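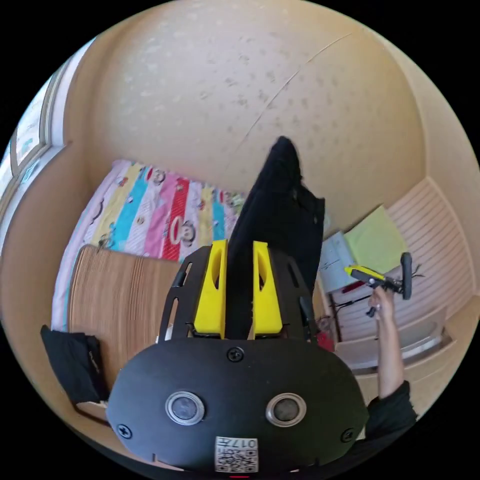 Lesezeit: 2 Minuten

Kategorie: Projektberichte / Robotik

Im Projekt Poter haben wir untersucht, ob sich das Zusammenlegen von Kleidung aus Vorführungen mit zwei Handgreifern lernen lässt. Aufgenommen wurde in Schlafzimmern, auf dem Bett, mit schwarzen und hellen Kleidungsstücken. Jeder Greifer hat zwei gelbe Finger und eine eigene Weitwinkelkamera.

Der Datensatz umfasst 3.967 Vorführungen. Vor dem Training haben wir Anfang und Ende jeder Aufnahme von Hand geschnitten und beide Kamerabilder zeitlich abgeglichen. Die Bildrate wurde auf 60 Bilder pro Sekunde vereinheitlicht.

Verglichen wurden zwei Varianten. Clerard erhält nur das Bild des linken Greifers, Flester beide Bilder. Flester faltete im Test zuverlässiger, vor allem bei Ärmeln. Schwarzer Stoff blieb für beide schwierig, weil Falten im Bild kaum zu erkennen sind. Gemusterte Bettwäsche störte weniger als erwartet.

Offen ist, wie sich die Modelle auf dickeren Stoffen verhalten. Die Auswertung dazu läuft noch und kommt in den Anhang.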